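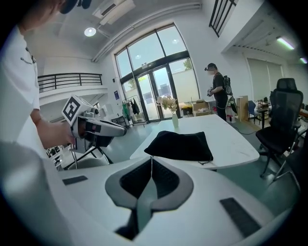 What should a club tell its members when a head coach leaves in the middle of a season?

It should tell them who is in charge of training, how long that arrangement will last and when a permanent appointment will be announced. Everything else can wait for the next members' meeting.

I set this out plainly as it is the matter on which I have received the most correspondence since Virnton parted with Innes Purves. Readers who follow the league will know the outline. Purves had been head coach for 13 matches. The club announced his departure in a statement of two sentences, and for nine days afterward the website continued to list him as the contact for junior trials. Parents wrote to him. He answered them, courteously, from what I understand was his personal account.

It is not my purpose to revisit whether the decision was correct. Virnton had won 3 of those matches and the defending at set pieces was poor from the opening fixture. A board is entitled to act on results. My concern is with the manner in which a football club of modest size conducts a change of coach, and what the supporters may reasonably expect of it.

The interim appointment

Hafþór Vídalín was asked to take the first team until the end of the season. He had been working with the under-18 side and had, by all reports, no wish to leave it. I attended his first match in charge, away to Pineck, and thought the team selection sensible. He restored a second holding midfielder, moved the captain back to the left and asked the goalkeeper to kick long when pressed. The match was drawn. The travelling supporters, of whom there were 115 according to the gate sheet, stayed to applaud.

An interim coach is placed in an awkward position. Players who were out of favour expect a fresh hearing, and players who were in favour suspect that they are about to lose their places. The coach cannot promise either group anything beyond the following match. In my judgment the board should state at the outset whether the interim coach is a candidate for the permanent role. Virnton did not do so. The question was put to Vídalín after the Pineck match and he replied that he had not been told. That is an unfair thing to ask a man to say in front of a microphone.

The question of style

A good deal of the discussion among supporters has concerned style of play. Virnton's followers were raised on the short passing game that Þórarinn Hafstein introduced when the club was in the lower division, and many of them regard it as the property of the club. Purves preferred a direct approach. He had been successful with it at Rastomia, where the ground is narrow and the wind comes in off the harbour, and I do not believe he concealed his intentions at his interview.

If a board wishes to preserve a style, it should write that style down and appoint accordingly. If it is content to leave the matter to the coach, then it should defend the coach when the first long ball is greeted with groans. Virnton did neither, and the groans could be heard by the second home match. I recall a corner in the eightieth minute against Zervas, taken short, lost, and followed by a laboured recovery of some 60 metres by both full-backs. The crowd cheered the short corner. I have thought about that several times since.

Bergþóra Steinarsdóttir, who coached the women's side for six seasons and now sits on the football panel, has argued for a written playing policy of one page. I have read her draft. It covers the age at which goalkeepers specialise, the formation used by junior teams and the minimum training hours expected of each squad. It says nothing about long or short passing, and she tells me the omission was deliberate. I would have included a paragraph on it, but the draft is a good one and ought to be adopted.

Communication with members

Virnton has over 1,000 members. Each of them pays a subscription and each is entitled to a vote at the annual meeting. Zahira Hidayat, the membership secretary, has proposed that any change of head coach be notified to members by email on the same day it is given to the press. The cost would be negligible. I support the proposal and have written to the chair to say so.

I would add two smaller requests. The website should be corrected within a day, including the junior pages. The departing coach should be thanked by name in the next match program — Purves was not, and his assistant was not mentioned at all.

The next home fixture is against Rastomia, later in February. The club has confirmed that the covered stand will be open and that last season's passes will be honoured at the north gate only. I expect Vídalín to keep the same midfield. Letters on the playing policy may be sent to me at the usual address, and I will forward them to the football panel unless the writer asks otherwise.

Posted 2021-02-03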